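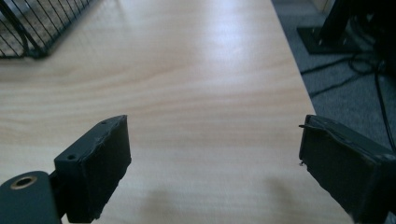 Kedgate, Wed 18 September

**Thread: When do you pull worn finger pads?**

**parsons_bench:** Our rule says replace both pads every 80 hours of use. Mine look ragged along the upper rim and one has a strip starting to lift. The hand-held is at 12 hours. Swap or keep going?

**kultum7:** Swap. A lifting edge changes the grip, and you can see it in the camera view too. Always do both fingers and log it.

**wmontoya:** I disagree. Worn edges are fine if the middle of the face is flat. We ran one set to 159 hours in July.

**kultum7:** Worn, sure. Peeling is a different line in our sheet.

**parsons_bench:** There's also a small metal tip showing near the bottom of the right pad. Pin or screw, not sure yet.

**wmontoya:** OK, then stop and check that first. Metal near the contact face is a fail at our site whatever the hours.

**garnalau_k:** Same at ours. We also keep cables 3 feet from the table. Is that in anyone else's rules?

**kultum7:** No, we just say off the walkway.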